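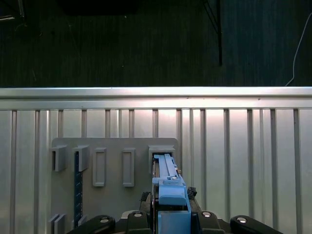 Inicio Proyectos Publicaciones Contacto

Prenero > Proyectos > Cleltgate > Entrevistas

El valor de una demostración bien hecha

La dirección técnica de Cleltgate, proyecto de Prenero dedicado al aprendizaje de tareas de montaje, recibió a esta redacción un miércoles para exponer cómo se reúnen los ejemplos con que se entrena el sistema.

«Cada demostración la guía una persona de principio a fin», señala la responsable del área. El objetivo fijado para esta fase es de 2.000 demostraciones, de las cuales se han validado unas 1.000. Trabajan en ello seis operadores, repartidos en dos turnos.

Las tareas se centran en equipos de sobremesa y en soportes con ranuras para las piezas. «Introducir una pieza en su alojamiento exige corregir la trayectoria en el último tramo — y esa corrección es lo que nos interesa registrar», explica.

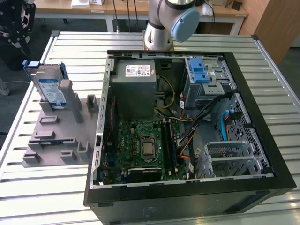

Criterios de validación

La revisión corresponde a Mestitz, que examina cada secuencia antes de incorporarla al archivo. Los intentos fallidos se conservan aparte. «Un error bien etiquetado también enseña», afirma la responsable. El laboratorio Wong recibirá el conjunto en diciembre para su evaluación.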